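Humidity and interior doors: notes for building managers

Interior doors that bind in summer and rattle in winter are the most common item in the Mustmont maintenance log. The log held 676 door entries at the close of the last heating season, and most of them were closed by planing the latch edge. In many cases that was the wrong repair. A door planed in July is undersized by January, and the gap cannot be put back.

Wood moves across the grain and hardly at all along it. A stile-and-rail door therefore changes in width much more than in height. A flat slab door with a stable core moves less, but it can bow if one face takes up moisture faster than the other. The usual cause is a finish applied to both faces and left off the top and bottom edges.
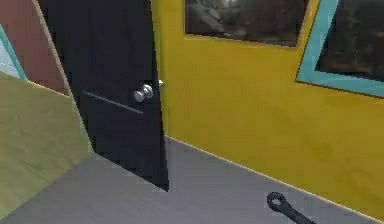

Black slab door with round silver knob, partly open.

Before any material is removed, check the hinges. A loose top hinge lets the door drop at the latch side and gives the same symptom as swelling. Tighten the screws first. If they turn without biting, replace them with longer ones that reach the framing. Then close the door slowly and note where it first touches. Contact at the top latch corner points to the hinge. Contact along the full height of the latch edge points to moisture.

The Allau building has a 900 mm standard opening throughout, with one exception. The store room opening on the lower level measures 1020 mm, and its door is ordered separately. Wider slabs show more movement for the same change in humidity, so the store room door should be measured twice a year at three heights. Record the readings on the same sheet as the hygrometer values.

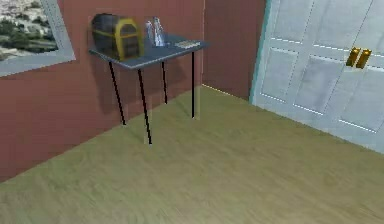 Queiroz

Double doors need a different approach. Both leaves move toward the meeting edge, and the total closing gap has to absorb the movement of two slabs. Set the gap in the middle of the season, with the inactive leaf bolted at top and bottom. If the leaves touch in summer, confirm that the bolts are seated before adjusting anything else.

Sealing bare edges is covered under work order 3351. Remove the door, sand the top and bottom edges lightly, and apply two coats of the same finish used on the faces. Allow full drying time between coats. The Silden building will follow once the Allau doors are complete.

Recent items
Window condensation: reading the inside pane
Floor squeaks at Silden
Hygrometer placement and calibration
Changes to the work order form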